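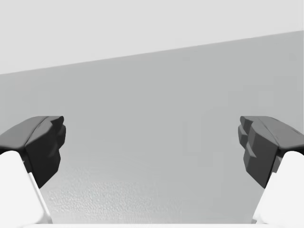
Products | Robotics & Simulation
Print this page
E-mail this page

Vevamine Opens Orders for Plarkora Simulation Kit

10/11/20 – Vevamine today opened orders for Plarkora, a software kit that lets packaging and warehouse teams build and test robot picking jobs in simulation before any hardware is installed.

Plarkora comes with a ready-made work cell: a table, a robot arm with a two-finger gripper, and a library of 37 grocery and household items. Users place the items, write or record a pick, and run it from two viewpoints, one over the table and one close in at the fingertips.

"Most of our customers have one arm and a long line of people who want time on it," said Teófilo Alvarado, product manager at Vevamine. "With this they can work out the reach and the grip at a desk and save the arm for the final check."

The starter scene sets out cans and boxes, some upright and one lying flat, so that a new user has to deal with more than one shape from the first run. Items can be moved, turned or swapped between runs, and each layout can be saved under its own name.

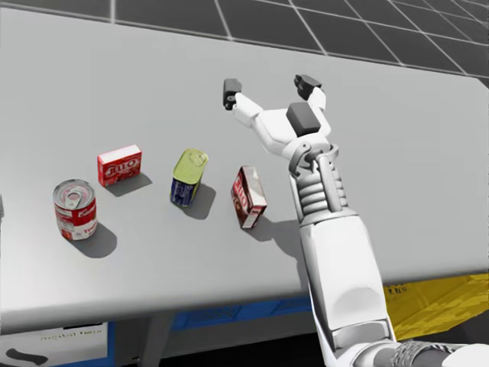

Early Use at Genomeck

Genomeck, a contract packing firm, has used a test version since March. Kamlesh Prajapati, who manages automation there, said setup took his team two days.

"We had been guessing at gripper openings – now we try them first and write them down," Prajapati said.

Price and Availability

Plarkora is sold as a yearly license for up to 14 users. A free trial is open to schools and to companies with a single robot. The Ñahui add-on, which lets users bring in their own item models, will be sold separately. Orders and trial requests go through the Vevamine sales office.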